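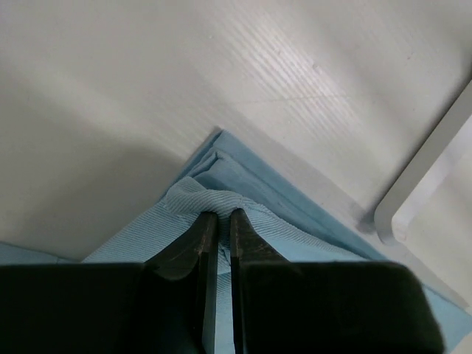
4. Washing and drying the cloths

The Anov wall airer is supplied with a set of cleaning cloths. Wash them before first use, as new cloths can leave lint on glass and polished surfaces.

4.1 Washing

1. Shake each cloth outdoors or over a bin.
2. Rinse under a cold tap if the cloth has been used with a cleaning product.
3. Wash at the temperature on the sewn-in label. Use half the normal amount of detergent.
4. Do not add fabric softener. It coats the fibres and the cloth will smear.
5. Spin at a low speed and take the cloths out as soon as the programme ends.

Note: Wash dark and light cloths separately for the first few washes.

CAUTION: Never machine wash a cloth that has been used with white spirit, linseed oil or furniture oil. Lay it flat outdoors to dry, away from buildings, and then throw it away. Oily cloths left in a heap can catch fire without any flame nearby.

4.2 Hanging on the airer

1. Check that both wall brackets are tight (see section 2).
2. Pull the arm out until it clicks.
3. Hang each cloth by one edge, with a gap between it and the next.
4. Put heavier items such as tea towels on the rail nearest the wall.
5. Switch on at the wall, then press and hold the Heat button until the light turns green.
6. Choose a time. The timer starts at 8 minutes and goes up to 82.

The rail takes 500 watts on full heat. A thin cloth rarely needs it — the low setting is enough in most kitchens.

CAUTION: The rail can reach 70 °C. Keep children away while the light is green or amber. Do not hang anything made of rubber or foam.

4.3 Folding and storing

1. Let the cloths cool before you take them down.
2. Lay the cloth on a clean, dry surface and smooth it out by hand.
3. Fold in half twice, corner to corner.
4. Store in a drawer or cupboard with some air around the pile.

A cloth put away damp will smell within a day or two. Wash it again with a spoonful of washing soda in the drum.

4.4 If the airer does not heat

Light does not come on: check the wall switch and the fuse in the plug.

Light flashes amber: the arm is not fully out. Push it in and pull again until it clicks.

Light flashes red: switch off at the wall, leave until cold and try again. If the red light comes back, stop using the airer and contact the Trnka service desk in Stondlow. Have the serial number ready — it is on the underside of the left bracket.

Section revised 9 July 2022. Spare cloths and rail clips are listed in section 7.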